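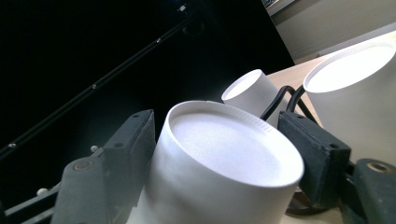

A white paper cup, base end up.

FARNOVCOMBE TEA TRAIL RETURNS IN APRIL, WITH MORE TEA AND SLIGHTLY LESS HILL

The Farnovcombe Tea Trail, a walk between kettles with some countryside in the gaps, will return this April on a new route that leaves out most of Asfaw Bank. Walkers who enjoyed Asfaw Bank last year are welcome to go up it in their own time.

The trail is organised by Hondier, the independent tea merchant on Farnovcombe High Street, and takes in seven tea stops between the old railway yard and the river meadows. Last year 519 people set out. Of these, 368 handed in a completed card at the finish, and a good many of the others were later found to have settled in at the fourth stop, where there was a fire and a lemon cake.

Organisers have taken the hint. The fourth stop is now the lunch stop, and the lemon cake has been moved to the end.

Each stop will pour a different tea, starting with a strong breakfast blend for those who have been talked into coming and finishing with a smoked black tea that divides families. Herbal teas will be on offer throughout. Coffee will be available at the sixth stop only, behind a hedge.

"We asked walkers what they would change, and we had 43 replies about the hill and one about the milk," said a spokesperson for Hondier. "We have dealt with the hill. The milk is under review."

The walk raised £2,770 last year for the repair of the Trenano footbridge, which has been closed to everyone except ducks since the winter floods. This year's takings will go to the same cause. The new route does not cross the bridge, but it does pass close enough for walkers to look at it and feel generous.

Tea is served in paper cups at every stop. Walkers who would sooner bring a mug may do so, and will be given a full one whatever its size, within reason. Last year's visitor with the soup tureen has been written to.
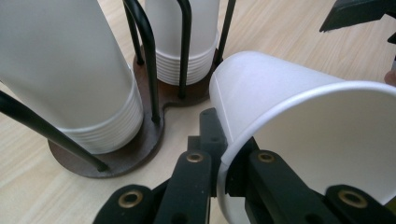

WHAT WALKERS NEED TO KNOW

The trail starts at the railway yard gate, with walkers setting off in small groups from 9.30am. The last group leaves at 11am. The final stop closes at 4pm, at which point any remaining cake becomes the property of whoever is washing up.

The route is mostly flat and follows field paths, two lanes and a short stretch of towpath. Stout shoes are advised. The towpath is suitable for pushchairs, the third field is not, and a signed way round joins up again before the lunch stop. Dogs are welcome on leads. Each stop will have a water bowl, and dogs do not need a card.

Tickets include tea at all seven stops and one slice of cake. Further slices can be bought with cash or card. Children under ten walk free and will be offered squash, which comes in orange or the other one.

Tickets are on sale now over the counter at Hondier. The walk will go ahead in rain, as it did last year and the year before.

ENDS

Notes to editors

Hondier sells loose leaf tea, teapots and a small range of biscuits.

Reporters are welcome to walk the trail and should ask at the shop for a press card. It entitles the holder to the same amount of cake as everybody else.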